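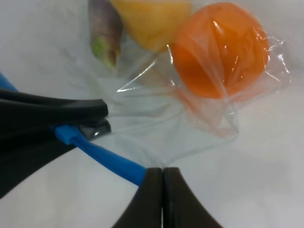 Page last changed: Thursday, 9:11 a.m.

Branberg to Take Back Plastic Film at Omham and Taltum Stores

OMHAM. Grocery chain Branberg will begin collecting used plastic film at its stores in Omham and Taltum in July. Bins will stand inside the main entrance of each store and will be open to the public during normal store hours. A purchase is not required.

The bins accept produce bags, bread bags, dry cleaning film and the outer wrap from paper goods. Film must be empty and dry. Paper labels should be cut out. Cling wrap, foil-lined pouches and film marked compostable are not accepted and will be removed at sorting.

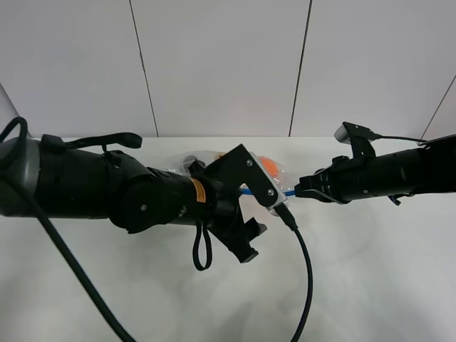
Can zipper bags go in the bins?
Zipper bags are accepted once the slider, if there is one, has been cut off and the bag has been emptied.

Full liners will be moved to the Fothergill sorting plant on the return leg of existing delivery routes, so no extra truck trips are planned. At the plant the film is sorted by hand, pressed into bales and sold for use in composite decking.

A trial at 3 stores ran for 9 weeks and brought in 769 pounds of film.
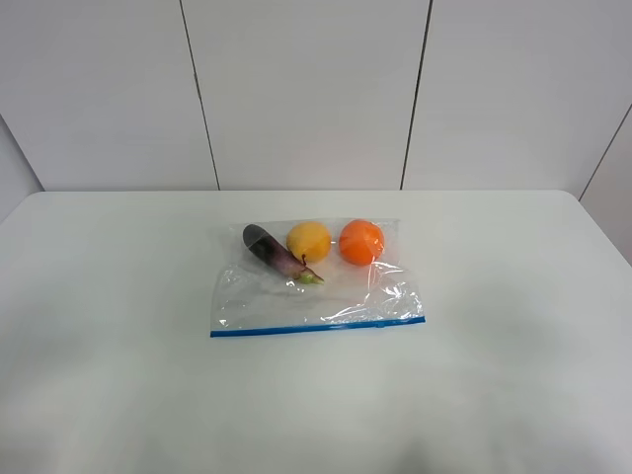
Of that weight, 11 percent was rejected at the plant. Food residue was the main cause, followed by store receipts left inside bags. The bin signs have been reworded to cover both points, and the opening in the lid has been made narrower.

Store managers will report bin weights to Branberg each month.

Media contact: Branberg Press Office, Omham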